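3.2 Household storage and the perception of space

The second part of the study examined how residents of small apartments judge the adequacy of their storage. Earlier work on domestic storage has tended to treat it as a matter of volume, expressed in cubic feet per resident or as a share of total floor area. Such measures are easy to compare across buildings and remain useful to planners. They say little, however, about whether a given cupboard is used, what is kept in it, or whether the people who live with it regard it as sufficient. The present section reports on these questions for the two housing developments described in Section 2, Dernmont and Zirville.

The sample consisted of 187 households, of which 126 were in Dernmont and the remainder in Zirville. All had lived at their current address for at least one full winter, a condition adopted so that each household would have stored and retrieved seasonal goods at least once. Respondents completed a written questionnaire and kept a storage diary for two weeks. In the diary they recorded each occasion on which they put away or took out an item that was not in daily use, together with the place where it was kept and the reason for the search. The diaries yielded 554 usable entries. Entries that gave no location, or that described only food or dishes, were set aside before coding.

The two developments differ in ways that bear on the results. Dernmont was built with closets recessed into the walls of the hallway and the larger bedroom, and most tenants have added little to them. Zirville was delivered without fitted storage. Residents there rely on freestanding furniture, much of it brought from previous homes and chosen for rooms of other dimensions. A tall wardrobe may stand across part of a window, or a chest of drawers may be placed so near a bed that its lowest drawer opens only part of the way. These arrangements were reported often enough in the Zirville questionnaires that a separate code, "obstructed access," was added at the second round of coding.

Figure 3

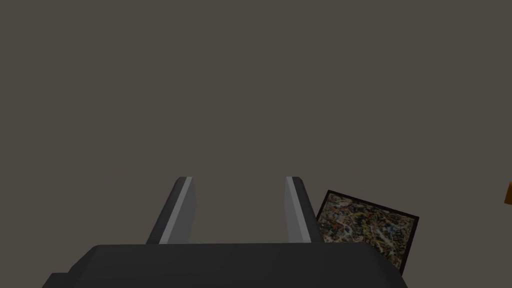 Does a larger storage volume lead residents to report greater satisfaction?

Only to a limited extent. Volume was related to satisfaction among households with the least storage, but the relation weakened quickly above that level, and ease of access was the better predictor across the sample as a whole.

This finding held in both developments and did not depend on household size. Respondents who could reach most of their stored goods without moving other objects gave higher ratings than respondents with more storage that was harder to reach. The depth of the storage was of particular importance. Deep shelves were described as useful in the first months of a tenancy and as a source of annoyance later on, when items placed at the back had been forgotten or could be reached only by emptying the shelf. Several Dernmont households had stopped using the rear half of the hallway closet altogether. In the volume-based measure, that space continues to be counted in full.

Height had a less regular effect. High shelves were accepted without complaint when they held goods needed once or twice a year, such as winter bedding, suitcases and holiday decorations. The same shelves drew low ratings when they were the only place available for cleaning supplies or children's clothing. Older respondents rated high storage lower in every category of goods, and a number of them had moved items to the floor of a closet or to the space beneath a bed in order to avoid the use of a step stool. We therefore suggest that height be assessed together with the frequency of use of the goods concerned – a point to which Section 4 returns.

The diaries also made it possible to examine failed searches, defined as occasions on which a respondent looked for an item in one place and found it in another, or did not find it at all. Failed searches were more common for objects that had no natural group, among them spare keys, batteries, instruction booklets and small tools. Households that set aside a single drawer for such objects reported fewer failed searches than households that spread them among several locations, even when the single drawer was described as untidy. Labels on boxes had a weaker effect than expected. In many cases the label had been written at the time of the move and no longer matched the contents.

A related question concerns the surfaces of storage furniture and the light that falls on them. Respondents were asked to rate how easily they could see the inside of their most used cupboard at midday and again at 8 p.m. with the usual lamps on. Evening ratings were lower in almost all cases, and the difference was greatest for dark furniture placed at the end of a narrow room. Residents did not generally identify lighting as a storage problem when asked an open question about what they would change. They spoke of wanting more room. When the diaries of the same households were examined, however, a considerable share of the failed searches had taken place after dark, and the item had often been in the cupboard that was searched first.

To explore this point further, 20 of the Zirville households were given a small battery-powered lamp, supplied by Endevov, to place inside one cupboard of their choice. No other change was made. At the end of the diary period these households gave higher evening ratings to the cupboard concerned, while their ratings of total storage volume stayed the same. The group is too small to support a firm conclusion, and its members had volunteered for the trial, so that a wish to report a benefit cannot be ruled out. The direction of the result is nevertheless in agreement with the remainder of the material. 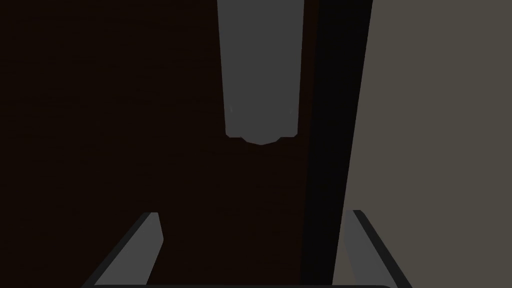 Figure 4. Dark wood-grain surface in dim light.

The color of the furniture proved to be a sensitive subject. Dark wood was valued by many respondents as a sign of quality and, in a number of homes, as a link to parents or grandparents from whom the pieces had come. Proposals to repaint or replace such furniture were poorly received in the follow-up discussions, even among those who had complained of gloomy rooms. Lighter shelf liners and interior lamps were considered acceptable because they left the outside of the piece as it was. Housing managers who wish to offer practical advice to tenants may find that suggestions of this limited kind meet with less resistance.

Handles and door swing formed the last group of factors. Respondents were asked to name any cupboard or drawer that they avoided opening. The most frequent reasons were a door that struck other furniture, a drawer that stuck, and a handle that was loose or missing. Minor faults of this type had often been left unrepaired for a year or more. Tenants in Dernmont tended to assume that the fitted closets were the responsibility of the building management, and in some cases had never reported the fault. Tenants in Zirville owned the furniture in question and described the repair as something they intended to do. In both places the contents of the avoided cupboard had gradually been reduced to things that were seldom needed, and the goods displaced from it had gone to chairs, windowsills and the tops of other pieces.

This gradual displacement is of some interest for the study of crowding. Visitors to a home, and residents themselves, tend to read objects on open surfaces as evidence that the home is too small. In the households discussed here, part of the visible crowding could be traced to enclosed storage that was present but not in use. The coding scheme developed by Lâm for the classification of visible household goods was applied to the questionnaire sketches in order to separate displaced goods from goods kept on view by choice, such as books, plants and framed pictures. The scheme performed well for kitchens and hallways. It was less reliable for bedrooms, where clothing laid over a chair could be either, and where the two coders disagreed more often than in any other room.

Two limits of the material should be noted. The diary period was short and fell in July, when winter goods are at rest and demand for easily reached space is lower than at other times of the year. A second period in late autumn would be needed to establish whether the ratings remain stable when coats, boots and bedding return to use. In addition, the questionnaires were completed by one adult in each household. Remarks written in the margins suggest that other members would in some cases have answered differently, particularly on the subject of failed searches and who was thought to be at fault for them. The treatment of shared storage outside the apartment, including basement lockers and bicycle rooms, is taken up separately in Section 3.3.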